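Speaker notes: Old Tables, New Tops
Trevness Community Hall, Saturday, February 21, 2026

(Wait for the stragglers, the coffee line is slow. Start when the doors shut.)

Good morning! I'm so glad you came out for this, because I could talk about tabletops until lunch and they've only given me one slot.

Start with the door story. My first table was a door on two sawhorses. I ate on it, sewed on it, potted tomatoes on it, and I still miss it.

Main point, say it slowly: the top and the base are separate purchases. You can love one and hate the other. My Brullmont kitchen table had a horrible orange finish on gorgeous turned legs, and I nearly hauled the whole thing to the dump. Two weekends of sanding and I had a table I adore.

Grain next. Pass the sample boards around, left side of the room first. Ask people to run a thumb along and then across. Dark stain over strong grain is my favorite look in the world - it hides coffee rings and it still looks like a tree!

Then painted bases. Blue-gray is so good under dark brown. It's quieter than white and it doesn't show shoe scuffs the way black does. Click to slide.

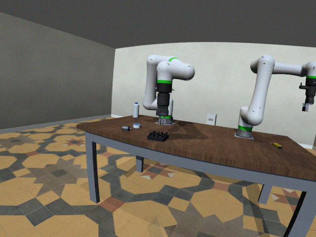
One listener at the Vanano talk wanted to know why anybody would paint a base at all, when good wood ought to be left alone, and said her mother would have fainted. Fair! If the legs match the top and you like them, leave them be. I paint when they don't match, or when an old repair shows.

Cost. I spent 26 dollars on my last base, primer included. A new table that size at Lie was 300. (Pause here, people like to write this down.)

Sanding: go with the grain, always. Wear the mask. Yes, even outside.

Skip the wax section if it's past eleven.

Questions, then sample boards back in the box please, I'm short one from last time.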